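Ginell Training Ball, Size 5

We've been selling the Ginell to junior and senior rugby clubs for 14 seasons now, and it's still the one we reach for when a coach rings up and says the kids keep dropping everything. The grip is a touch deeper than on a match ball, so it stays friendly on a drizzly Monday night, and the colour holds up well under floodlights. 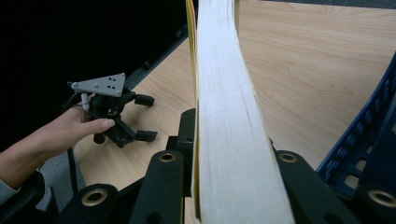

Weidong Hao
Club Sales, Stuleo Sports

Each ball is hand-stitched over a three-ply backing and arrives flat, so you'll want a pump and a needle handy (we sell both!). Give it a day to settle, then top it up – they always relax a little at first.

Sold singly or in a club bag of 8. Orders of 40 or more can have your club's name printed on two panels, and we're happy to talk through colours if you'd like to ring before 4 pm.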